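Give Me the Small House With the Good Porch

By Anneliese Albers

I have lived in four neighborhoods in my adult life, and the one I love most is the one I almost didn't look at. The listing said 900 square feet. I read that number out loud in the car and my husband laughed, and we drove over anyway because we were early for another showing and the light was nice.

That was Genamska, on the east side of Lamamville, and we've been here ever since! I want to make a case for it, or for places like it, because I keep hearing from friends who are house hunting that they've set the search filter so high that a street like mine never even shows up on their screen.

What the filter hides

A search filter knows square feet, bedrooms, baths and garage spaces. It has no idea that the sidewalk on our street is wide enough for two strollers and a dog, or that the maples meet over the road by the end of June and the whole block drops a few degrees when you turn onto it. It doesn't know the bakery on Heitmann Avenue puts its bread out at 7 a.m. and that you can walk there in your slippers (I have, more than once, and I was not the only one).

I understand why people start with the numbers. A house costs a frightening amount of money and numbers feel safe. But I think we have come to use size as a stand-in for comfort, and the two are only loosely related. My sister's place is nearly three times as big as ours. She has a formal dining room with a lovely table in it, and in all the years I have visited, we've eaten in the kitchen every single time, elbow to elbow, with the dog under our feet.

So when people ask me how we manage in a small house, I tell them we manage the way she does. We live in the kitchen. We just don't heat the dining room.

The storage question comes up every time, so I'll answer it. Yes, you have to think about your stuff. We have one hall closet, a shallow attic and a shed, and everything we own has to fit in those or earn a spot in a room. When we moved in I was grumpy about that for a month or two. Then I started to enjoy it. I know where the tape is. I know how many sheets we have. Every October I pull out the bins, go through whatever has piled up in them, and put a box at the curb for the neighbors, who are all doing the same thing that week, and by supper half of it has changed hands up and down the block.

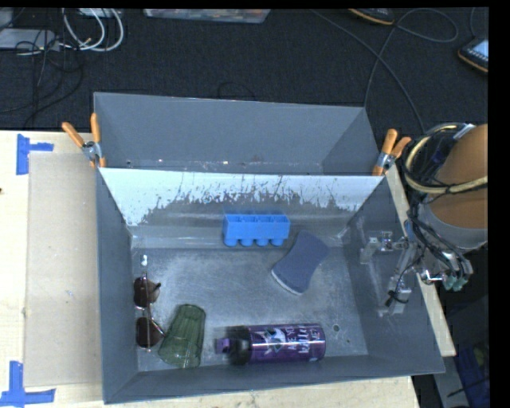

The porch does the work of a living room

Now the porch, my favorite subject. Most of the older houses in Genamska were built with a real one, deep enough for chairs and a small table, facing the street. Ours is the best room we have, and it isn't even counted in the 900.

From April on I drink my coffee out there, and I've learned more about this town from that chair than from any newspaper. I know when the water main is going to be shut off. I heard about the house across the way before it was listed, and I called a coworker, and now she lives in it! Kids cut through the yard and say hello. When I had my knee done, people saw that I wasn't outside and came to the door with soup.

You can't get this from a deck in the back. I like a back deck, I've had one, and it's a fine place to be left alone. But if every house on a street turns its back to the road and puts a wide garage door out front, you can live there for years and know your neighbors by their cars.

About Dendo Park

I should talk about the new development, since it's the reason I sat down to write. There are 356 homes planned for the old Dendo fields, past the rail crossing. I'm glad of it. We need houses, and I've got no patience for people who bought theirs and then want the gate pulled shut behind them.

What I'd love is for some of those homes to be small. As the plans stand, the smallest model has a double garage in front and a covered entry just big enough for a doormat. I went to the open house and the drawings are handsome, and the young man at the table was very kind about my questions. He told me buyers want the space. I'm sure many do. But buyers also pick from what they're shown, and if the little house with the deep porch isn't on the wall, they won't ask for it.

Build 20 of them. Put them together along the park side where people will be walking by, set the garages on an alley, plant the trees now so they've got a head start, and see how long they sit on the market. I would bet my coffee chair they go first.

If you're looking right now

Lower the number in that filter, just for one afternoon. Go see something you think is too small, and go around 5:30, when people are getting home. Leave the car at the corner and walk the block both ways. Stand on the porch, if there is one, and stay put long enough for someone to wave.

And if you end up on our street, I'm the yellow house with the two green chairs. Come up and sit down, I'd love to hear what you've been looking at.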